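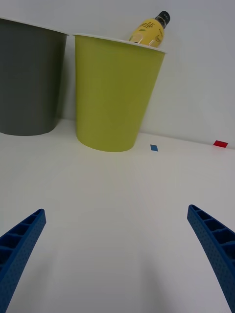
How to measure your own height at home

Many people ask me how to know their height when there is nobody to help. My cousin Dela Nartey and I do it like this.

1. Take off your shoes and stand with your back to a wall, heels touching it.
2. Look straight forward. Do not lift the chin - this will change the result.
3. Put a hard book flat on your head and push it to the wall.
4. Hold the book, step away and make a small pencil mark under it.
5. Measure from the floor to the mark.

Do it 2 times. In the evening you can be some 15 mm shorter than in the morning, so please write also the time.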